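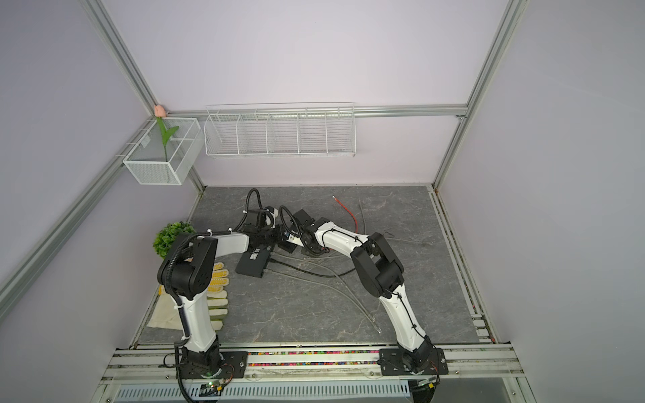
Cables breed. Put one in a drawer in April and by August there are a dozen, knotted round a torch and a dead battery. So this month, worktops. Not kitchens, we did kitchens. The other sort of table, where things get mended and wired up and then never put away. First rule, get stuff off the surface and onto the wall. A long white mesh basket fixed above the table, split into five compartments, takes up no bench at all, and a smaller one with two can go round the corner on the next wall. Meanwhile the grey cables are still wandering over the marble pattern, and the work gloves with the yellow dots are lying on the table. Typical. Baskets up, clutter down. That was my house for 19 weeks.

Lurdes Correia has no patience with it. She ran the repair counter at Widgate in Skerkville until it closed, and now goes into people's garages and spare rooms and sorts them out, 39 pounds a visit, bring your own bin bags. Her method is quick. Everything off. Wipe down. Then only what you used this week goes back, and the rest has to earn a compartment.

"People buy the basket and think they've tidied," she told me, up to her elbows in my plugs. "You've bought a basket."

Fair.

Her cable routine, scribbled down fast so forgive me. Coil loosely, never round the hand. Tie in 2 places, 3 if it's long. Label both ends, becuase you will only ever find one. Red wire and grey wire in seperate compartments. Anything you can't name goes in a shoebox with the date on it, and in a year the shoebox goes.

Gloves get a hook. She is firm on gloves.

And plants? Yes, surprisingly. She likes something green at the back of a bench, artificial is fine, no watering near the plugs. A pink tulip in a wall basket, a round bush at the side. I'd have said clutter. She says a bench you like looking at is one you clear.

Bought since: one mesh basket from Marinho, slightly too long for my wall. Labels from Atel, the plain white ones. Hooks still to come. The torch works, by the way, it only wanted a battery.

Aug 12, 2018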